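Mirach Household Help
Bathrooms > Sinks and vanities > Cleaning and care

Dull film on a white ceramic vanity basin, comes back within hours of wiping

Ásdís Bergmann
Posts: 92

We moved into this apartment in November and I have been trying to get the bathroom sink to stay clear since then. The basin and deck are one piece of glossy white ceramic on a Rullden vanity. The water is hard. I don't have an exact number for it, but the kettle needs descaling every couple of weeks.

The routine so far: spray the basin with an ordinary bathroom cleaner, wait, wipe, rinse, dry with a cloth. It looks fine with the overhead light on. In the morning, with light coming in from the side, there is a gray haze over the flat parts and a lot of short lint. The bowl itself is much better than the deck.

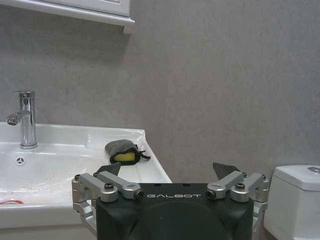
Hard water accounts for part of it, I assume, but I can't tell how much is mineral, how much is leftover cleaner and how much is coming from the cloth. The worst area is the flat ledge on the right, out to the rounded corner, where water sits after anyone washes their hands. The wall behind is gray and doesn't show anything, so all the visible trouble is on the ceramic and on the chrome faucet. The faucet is a tall single-lever type on the rear deck. Every drip mark shows on the column.

What I want to know is:
– how to find out which kind of film it is before I buy more products
– whether a descaler is safe that close to a chrome finish
– whether the cloth matters as much as people say

I have a bottle of Pitkänen descaler under the sink (citric acid, no bleach). I have not used it on the basin yet, only on the shower head. The landlord says the basin was new when the previous tenants moved in, if that makes any difference.

Viewed 3438 times. 3 replies.

gasket_and_shim

Do the tests in this order. They take 15 minutes in total and cost nothing.

Fingernail first. Run a nail over the haze on the ledge. If it feels slightly rough or drags, there is mineral on the surface. If it feels smooth and leaves a visible line, you are looking at soap or cleaner residue.

Then plain hot water. Wet a small patch with hot water only, wipe it with a folded paper towel, dry it with a second one. If that patch is clear the next morning and the area around it is hazy, the cleaner is your film. Most spray cleaners leave surfactant behind unless they are rinsed more than people expect, and a flat deck rinses badly. Nothing runs off it. You have to pour water over it or go across it twice with a well wrung cloth.

Then acid. Put a few drops of the descaler, diluted as the bottle says, on a patch well away from the faucet. Fizzing means carbonate scale. No fizz doesn't rule scale out, as thin deposits often dissolve quietly, so wait a few minutes, rinse and compare.

On the chrome: citric acid at normal strength does no harm to sound plating for a short contact time. The trouble starts where the plating is pitted or scratched through, and at the base of the faucet, where liquid creeps under the body and stays there. Apply it with a damp cloth and don't spray. Keep it to two or three minutes, rinse, dry. Never use it on top of or straight after anything with bleach in it.

If the glaze itself is worn from scouring powder, no cleaner will bring it back. You can check by putting a drop of water on it. On good glaze it will look the same on the deck as on the side of the bowl. If it spreads flat on the deck only – and you have already removed the film – the surface is probably abraded.

Lowtide

vinegar. works on everything, we do ours weekly

gasket_and_shim

Not on everything. Keep it off marble and limestone, and off cement grout if you can. On glazed ceramic it is fine but weaker than the citric acid she already owns.

Ásdís Bergmann

Thanks, both. Results: nail test smooth on most of the ledge, rough in a ring around the base of the faucet. The hot water patch was clear this morning at seven and the rest was hazy. So it is mainly the cleaner, with scale at the faucet. I have not done the acid yet.

The lint is still there on the clear patch once I go over it with the usual towel, so the cloth question stands.
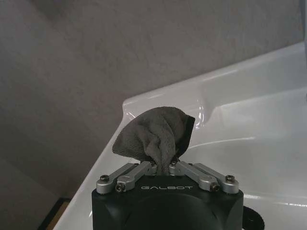
Mirach Household Help – Sinks and vanities – Page 2 of 2

tredwell_laundry

I can answer the cloth part. I ran the linen room for a small hotel for 10 years and we had this exact complaint on white basins.

Color first. A dark gray cloth on white ceramic will show every fiber it drops. A white one may shed just as much and you would never see it. That isn't a reason to switch, but it does mean the lint may have been worse before without being noticed.

Second, how the cloth is held. Bunched up in a wad, it touches the surface only on its folds. Moisture gets picked up along those lines and smeared between them, and on a flat ledge it dries as streaks. Fold it in half twice into a flat pad, use one face for the wet pass, turn to a fresh face for the dry pass. Same cloth, different result. Work from the rear deck forward and finish at the front rim.

Third, washing. Check the label to see whether you have cotton terry or microfiber, as they want different treatment:

Cotton terry – wash hot, no softener, tumble dry and clean the lint filter. New terry sheds for the first several washes. If it is old and thin and still sheds, retire it to the floor.

Microfiber – wash warm, away from cotton, or it collects the cotton's lint and gives it back to the sink. No softener at all. Low heat or line dry.

Softener is the usual cause of a cloth that pushes water around. Pramar and other brands sell special detergents for cleaning cloths. I tried the Pramar one and couldn't tell it from a half dose of plain powder. Too much detergent left in the cloth will also put a film on the ceramic, and you will go back to blaming the spray.

For the ring at the base of the faucet, wrap a strip of paper towel around it, dampen that with the diluted descaler and take it off after three minutes. Rinse with a cup of water poured slowly around the base, then dry into the joint with a corner of the cloth. Repeat the next day if some is left. Don't pick at it with a knife. I have seen a whole row of faucets ruined that way.

Ásdís Bergmann

Label says wash at low temperature and the rest has faded off, so I still don't know the fiber. I will wash it alone, without softener, and start folding it. The ring came down by half after one go with the paper strip. Leaving this open until I have done the second one.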